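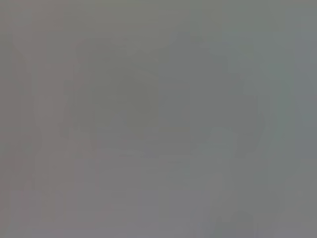 Cleaning and storing a stroller between babies

A stroller that goes into the garage dirty comes out worse. Set aside an afternoon before you put it away and do the whole job at once. These steps work for most single and double strollers with a metal frame and removable fabric. Check the manual first if you still have it, and follow it where it differs from what I say.

Take the fabric off

Photograph every strap and snap before you undo it. Do both sides. The harness usually threads through the seat back and a plastic plate behind it, and it is very easy to put back one slot too low.

Shake the seat pad outside and vacuum the seams with the crevice tool. Dried cereal that won't lift will come loose with an old toothbrush.

Wash on cold with a small amount of mild detergent. No bleach and no fabric softener. Hang the pieces up to dry. The dryer can shrink the pad enough that the snaps no longer reach.

Harness straps should not go in the washing machine. Sponge them with warm water and a little dish soap, wipe with a clean wet cloth, and leave them flat. The same goes for the canopy if it has a wire or plastic bow sewn in.

Buckles

A sticky buckle is nearly always juice. Hold the buckle in a cup of warm water and click it open and shut until it moves freely. Don't oil it. Oil collects crumbs and you will be back where you started.

Wheels

Pop the wheels off if they have a release button. Hair and thread wind around the axle, so cut them away with small scissors and pull the rest out with tweezers. Wipe the axle dry and put on a light coat of silicone spray. Wipe off the extra.

Foam-filled tires only need soap and water. Air tires should be pumped up to the number on the sidewall before storage, and again when you take the stroller out. Ours say 20 and they lose air by July.

Mold spots

Brush off what you can outdoors. Mix 1 part white vinegar with 3 parts water, dab it on, wait 20 minutes, and rinse. Try it on a hidden corner first. Put the piece in the sun if you have any. You may need to do this 2 or 3 times. If the padding inside smells musty after that, replace the pad.

Storing it

Everything has to be fully dry, including the underside of the basket. I give it two days indoors.

Fold it, lock it, and stand it up or hang it from a wide hook by the frame. Never hang it by the handle foam, and don't stack boxes on it. Cover it with an old cotton sheet. Plastic bags trap damp.

Put loose parts (cup holder, rain cover, adapters) in one bag and tie it to the frame.

Before you use it again

Open it and check that it locks. Push down on the handle, test the brake on a slope with no child in it, and tug each harness strap hard. Look up the model number for recalls.

Melati Hutapea
Updated January 30, 2020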